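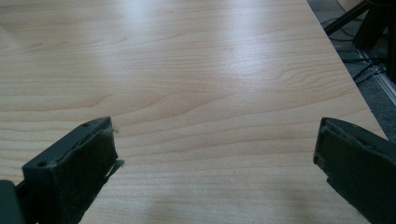

Figure 2. Glare on a light-colored wooden tabletop with a wavy grain pattern.

3. Surface finish and reader comfort

3.1 Background

Complaints about glare in reading rooms are usually recorded as complaints about lighting. In the Enatari survey, 407 readers were asked to name the main cause of any discomfort they felt at their seat, and 267 of them chose "lamps or windows" from the list. Only a small share chose "table surface", although the two causes can't be separated in practice. A lamp placed outside the normal field of view may still reach the eye by way of the table, and the reader, looking down at a page, has the reflected image close to the line of sight for most of the visit.

Two kinds of reflection matter here. Diffuse reflection spreads light over a wide range of angles and sets the general brightness of the table. Specular reflection sends light off at an angle equal to the angle at which it arrives, and produces a bright patch that shifts when the reader moves. On a smooth finish both are present at once. Where the specular part is strong, it lightens the color of the wood and lowers the contrast of the grain, as over the upper central part of the tabletop in Figure 2. The grain itself does not cause the glare, but it makes the loss of contrast easy to notice by eye, and we used this in the rating task described in Section 3.3.

Earlier work by Twal on office desks treated the table as a uniform surface with one reflectance value. This is adequate for planning the number and spacing of lamps. It is less useful for predicting comfort, as two tables with the same reflectance can differ widely in gloss. Kassab made the same point for school furniture and proposed that gloss be reported next to reflectance in purchasing documents. We follow that proposal.

3.2 Rooms and measurements

Measurements were made in the main reading room at Fashola and in the smaller periodicals room at Avlow. The Fashola room has tall windows on its north side and pendant lamps in two rows. The Avlow room has no direct daylight and is lit by ceiling panels. Tables in both rooms are pale, and had been in use for several years before the study began.

Illuminance was measured at table height with the lamps at full output. At Fashola the highest reading was 759 lux, at a seat directly under a pendant lamp. Readings near the windows varied with the weather and are reported only for overcast conditions. Gloss was measured with a handheld meter at six points per table: one at each corner, one at the center, and one at the middle of the long edge where readers rest their forearms. Tables were wiped with a damp cloth and left to dry before each set of readings. All daylight readings were taken in June, between the opening of the rooms and noon.

The forearm position gave the least consistent values. At Fashola it was glossier than the center of the same table in most cases, which we attribute to polishing by sleeves. At Avlow the opposite was found. The Avlow tables are cleaned with a mildly abrasive product, and Sánchez (personal communication) notes that staff tend to work hardest along the front edge. We did not test this further.

3.3 Rating task

Readers who agreed to take part sat at an assigned seat and rated two things on a seven-point scale: how clearly they could see the grain of the table beside an open book, and how comfortable the seat would be for an hour of reading. The order of the two questions was reversed for half of the group. Seats were assigned by drawing cards, and no reader rated more than one table in a single visit. Sessions were not held on Mondays, when the Fashola room closes early.

The two ratings moved together at Fashola but only weakly at Avlow. One likely reason is the size of the light source. A ceiling panel is large and its reflection has soft edges, so that grain may be faded over much of the table without any single patch being bright enough to distract. A pendant lamp gives a small, sharp reflection - readers noticed it at once, and several moved their book to cover it before giving a rating. These cases were kept in the analysis and marked as adjusted.

Shabalala and Tannous rated each table separately using the Jetovov checklist. Their scores agreed on all but the window tables, where the position of the chair had a greater effect than the finish. Results for the window tables are therefore given separately in Section 4.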